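Chapter 6
Out of the House: How a Town Handles What It Throws Away

By the course writing team
15 February 2026
Print this chapter | E-mail this chapter
295 shares | 3 comments

If you have worked your way through the last chapter, you have spent a good while thinking about how things get into a house: the groceries, the parcels, the water in the pipes, the school shoes that had to be bought twice in one year. We now want to turn around and stand at the other door, so to speak, and look at how things get out again. It's a part of town life that most of us meet several times a day and hardly think about, and I will admit that before I began teaching this course I couldn't have told you where my own trash went after it was picked up. I had a vague picture of a big hole somewhere to the north, and I was wrong even about the direction!

We will follow one town through most of the chapter. Feltstead is small enough to hold in your head, with 604 households on its collection list, a short main street, a rail stop, and a river that has caused it a certain amount of worry over the years. It doesn't have a landfill of its own. It used to, and we will come to that story later, but these days everything the town throws away has to be carried somewhere else, and somebody has to pay for the carrying. You will find that a great many of the town's arguments, when you read the minutes of its meetings, come back to that one plain fact.

Before we get to trucks and contracts, though, let's begin in an ordinary room, where every load of trash in the world gets its start. A thing becomes waste at the moment a person decides to be done with it. The object itself hasn't changed. A paper cup is the same cup a minute before and a minute after, and the only difference is that someone has stopped wanting it. People who study this subject sometimes call that moment the point of discard, and we will use the term now and then, though "throwing it away" does just as well in everyday talk. 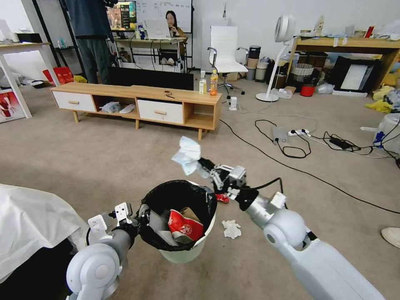
Two things matter a good deal at the point of discard. The first is what else the object lands on. Clean paper that falls on clean paper is still worth something to a mill. Clean paper that falls on the end of somebody's soup is worth very little, and may cost the town money if it goes into the wrong truck. The second is how many choices the person has. In a kitchen with separate containers under the sink there is at least a chance that things will be sorted. In a bedroom, a hallway or a waiting room there is usually one container, and into it goes whatever people happen to have in their hands.

When Feltstead ran its first household survey, the people who wrote the questions made a mistake that I find very easy to forgive, as I would have made it myself. They asked only about kitchens. The answers that came back were cheerful and rather flattering to everyone, and the town went ahead and planned its new sorting program on the strength of them. Then the trucks began to run, and the loads didn't look much like the survey at all. There was far more tissue, far more wrapping, and far more drink packaging in the general trash than anybody had allowed for. A good part of it, as the second survey showed, was coming from the other rooms of the house, where people emptied one small bag straight into the big one outside and never passed the kitchen on the way.

I tell this story early on for a reason. When you do the fieldwork at the end of the chapter, you will be asked to write your own set of questions, and I would like you to spend a little longer than you think you need on where you are asking about. It's a dull sort of care to take, and it makes an enormous difference.

Words we will use

Every town seems to have its own names for these things, and you may have grown up with different ones, so let's agree on a few. General waste is whatever isn't sorted out for some other purpose. Recyclables are materials that somebody is willing to take and make into something else, and please notice the word "willing" there, as it will come up again. Organic waste is food scraps, yard clippings and the like. Litter is waste that has been dropped or blown somewhere other than a container, and it's nearly always the most expensive kind to deal with, piece for piece, as it has to be gathered by hand or with a slow machine before anything else can be done with it.

A word about that last one. Students often tell me that litter is a matter of manners and leave it there. Manners certainly come into it! But if you walk down the main street in Feltstead on a windy day, as our class did one September, you begin to notice other things: that a container with a narrow mouth fills up at the mouth long before it fills up underneath, that people will walk only so far with a sticky wrapper, and that trash seems to gather wherever trash has already gathered. The same habits can be seen indoors, on a smaller scale, and anyone who has shared a room with a brother or sister will need no further proof of it. 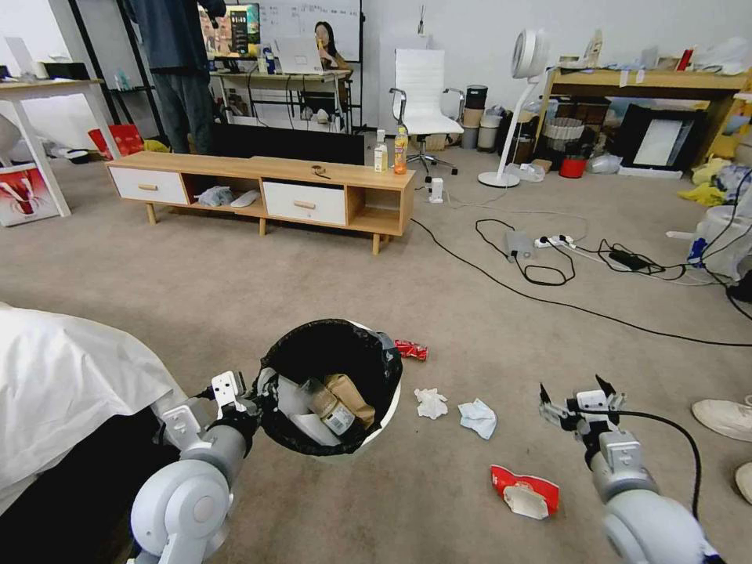 Now for the matter of money, which I promised we would get to. There are, broadly speaking, two ways a town can pay for its collection. It can put the cost into the general taxes, so that each household pays the same whether it sets out one bag or nine. Or it can charge by the bag or by the size of the container, so that those who throw away more will pay more. Feltstead has tried both. The older system was simple to run, and people liked not having to think about it. The newer one, brought in along with the contract with Prarkutby, asked households to buy special bags, and for the first year it was about as popular as you would expect.

Prarkutby is the hauling company. It sends its trucks from its yard in Dosel, the next town down the river, and Dosel is also where you will find the transfer station, a large shed where the small trucks tip out their loads and the big trucks carry them onward. We will spend all of Section 6.2 in that shed, and if your class has the chance to visit one near you, please do go. Wear old shoes. The noise is tremendous and the smell is milder than you fear, and I have never yet taken a group through one that didn't come out with twice as many questions as it took in.

What did the bag charge do? The answer depends on who was keeping the records. By weight, the general waste went down in the first year and the recyclables went up, and the town was pleased. The staff at the transfer station, however, were finding more food and more soiled tissue mixed in with the paper than before, and some of those loads had to be turned away. Out on the road to the old quarry, meanwhile, bags began to appear in the ditch. So the figures for the town improved, and part of the trouble had simply moved to a place where it was weighed by another scale, or wasn't weighed at all. Keep hold of that idea. You will meet it again when we talk about rivers, and again in the chapter on traffic.

It would be unfair to leave out the good that came of it. A small reuse shop called Kiều opened beside the rail stop in the second year of the bag charge, taking in furniture, pans, lamps and children's books that would otherwise have gone into those rather costly bags. People who had never agreed about anything at the town meetings found themselves agreeing about Kiều. I have a bookcase from there myself, and it leans a little to the left, and I am very fond of it.

We also want you to think about the smallest rooms and the people in them. A policy is usually written with a family house in mind, with a yard and a side gate and somewhere to stand three containers in a row. Plenty of people live in one room, or share a building with neighbors they have never met, or can't easily carry a full bag down a flight of stairs.
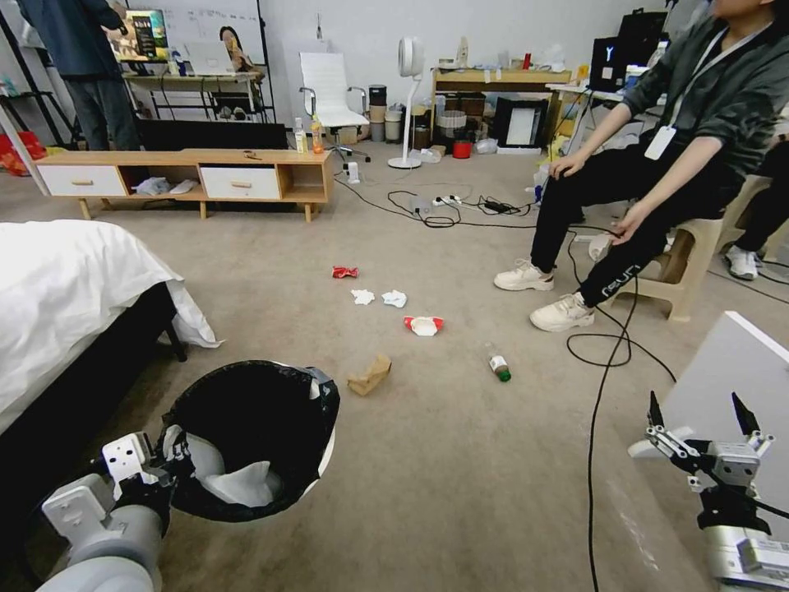 One Feltstead tenant told the town meeting that she had been glad to sort her trash for years, but that her building had a single chute and no storage of any kind, and she wanted to know which of the town's colored containers she was supposed to keep beside her bed. She added that she paid the same price for her bags as the people up the hill with the big garages, and that she would like that written down.

It was written down, and you can read the whole exchange in the source pages that go with Section 6.3. The town's reply runs to a paragraph and a half and doesn't quite answer her. As you read it, mark the places where the reply talks about households in general and the places where it talks about her building, and see how the two compare.

Before you read on

Keep a discard diary for one full day, from the time you get up to the time you turn out the light. Each time you throw something away, write down what it was, which room you were in, and what kind of container you used. Please don't tidy up your habits for the sake of the diary; we would all much prefer the truth. If you spend part of the day at school or at work, include that too, and mark it separately.

Bring the diary to class along with a copy of your own town's collection calendar. If your town doesn't publish one, call the office and ask how residents are told about their pickup day, and make a note of the answer you were given. We will need both for the mapping exercise that opens Section 6.1.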